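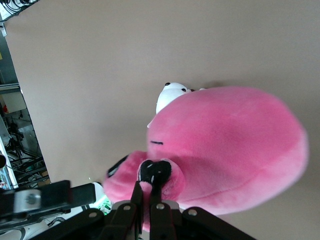 Pink plush with a black paw pad. Stitched pads like these are spot cleaned only.

Pruvport Plush Library: Frequently Asked Questions

What is the plush library?
We lend soft toys to families, classrooms and waiting rooms, the same way a public library lends books. The collection has 838 toys at present. Barnar, the shop on the ground floor, gives us the storage space and one long table for checking returns.

Who can borrow?
Anyone with a Pruvport address. Schools and clinics can open a group account. Binta Garba handles group accounts and will answer by email, usually the same afternoon.

How many toys can I take out at once?
Each household can have 3 toys out at a time. Group accounts have their own limit, which is written on the account card.

How long can I keep a toy?
One month. You can renew once if there is no hold on it. Toys with a hold have to come back on the due date.

What does it cost?
Borrowing is free. We charge for lost toys and for tags that have been cut off. Ordinary wear is not charged.

How are toys checked when they come back?

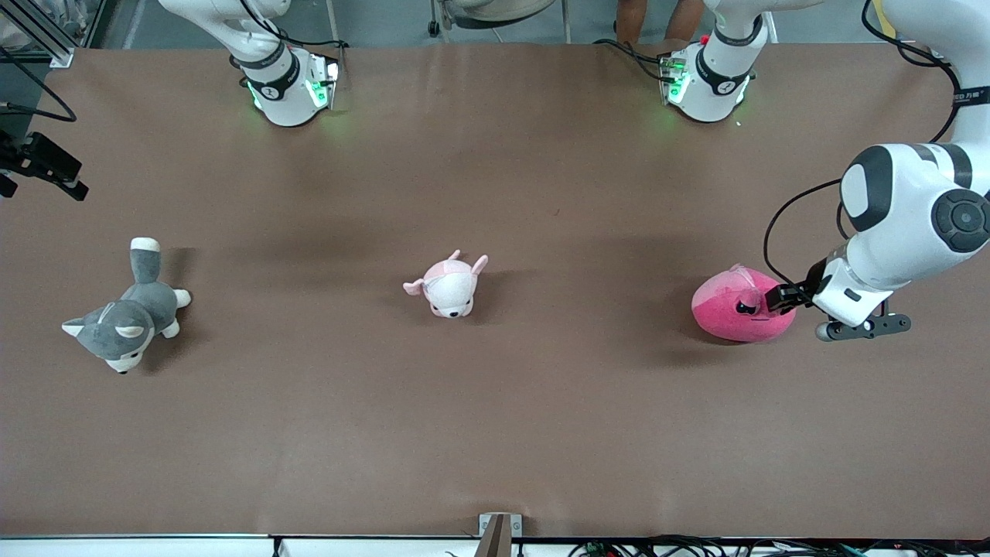
Returned toys go to the checking table, which is covered with brown paper. The paper gets changed at the end of every checking session, or sooner if a toy sheds. We lay toys out with space between them so that loose fluff from one does not end up on the next. A gray-and-white husky, for instance, is kept well apart from the pink toys, as gray fiber shows up badly on pale pink plush. Each toy is looked over for open seams, loose eyes and flattened stuffing before it goes on to cleaning.

Do you wash every toy after every loan?
Every toy is cleaned, but not every toy goes in the machine. Plain plush with embroidered faces is machine washed cold in a mesh bag and air dried. Toys with hard eyes, glued parts or stitched paw pads are wiped by hand with a damp cloth and mild soap, then brushed once the nap is dry.

Should I wash the toy before I return it?
Please don't. Home dryers are the main cause of damage in the collection - high heat melts the tips of the fibers and the fabric stays rough for good. If something has been spilled on the toy, blot it and put a note in the bag saying what it was.

The toy has a small hole. What should I do?
Bring it back as it is. Do not glue it. Magdolna Katona does our mending and matches the thread to the fabric. Last year she closed 154 seams, most of them under arms and at the base of tails.

Can I ask for a particular toy?
Yes. Search the catalog by animal, color or size and place a hold. Some of our toys are hard to name as animals. Those are listed under "Blobs and other shapes," with the color first and the expression second, so a dark pink one with an angry face is under "Pink, grumpy."

Can I donate toys?
We take donations in January and June. Toys must be clean, whole and free of music boxes or batteries. We cannot take toys stuffed with beads.

My child doesn't want to give the toy back. Can we buy it?
Sometimes. If we have more than one of the same toy we will usually sell you yours. Ask at the desk before the due date.

Where do I return toys after hours?
Use the green drop box by the side door on Nørgaard Lane. It is emptied at 8 a.m. Put the toy in its cloth bag and tie the bag shut.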